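Saturday at the Eltska open lab, and I went straight for the simulation corner! Mojtaba Jafarzadeh was showing how they train on made-up rooms – 1,000 of them, all with shuffled colors and textures. 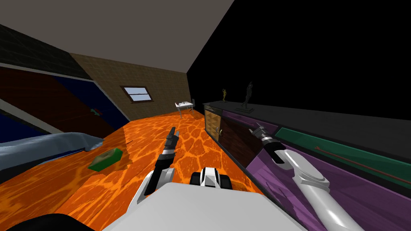
A simulated bedroom with a lava-orange floor, from the robot's side.

The idea is that a policy that copes with floors like that won't fuss over a real carpet. I stayed for 51 minutes and missed the coffee.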